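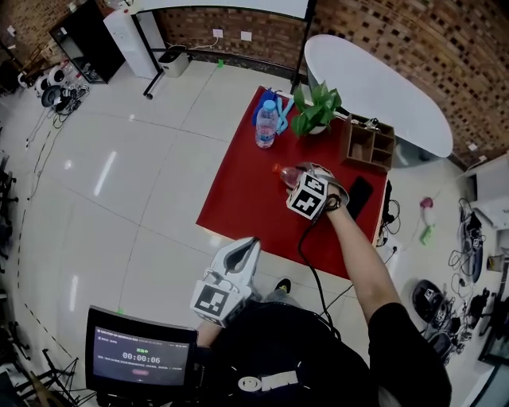 Section 3 covers stocking the Brinotero sample case before a day of door-to-door sales. Pack the night before and check the case against your order sheet. Small items, such as a plastic bottle with a red cap, go in the front tray where customers can see them. Catalogs go in the lid pocket.

1. Unlock both latches and lift out the tray.
2. Place the Griver order pads underneath, with a pen.
3. Load the tray, heaviest items nearest the handle.
4. Close the lid and try the latches.

**Note:** Carry no more than 8 samples per case.

**Caution:** Do not leave the case in a parked car in hot weather. Caps can loosen and stain the lining.

Replacement trays are ordered through Damir Gashi.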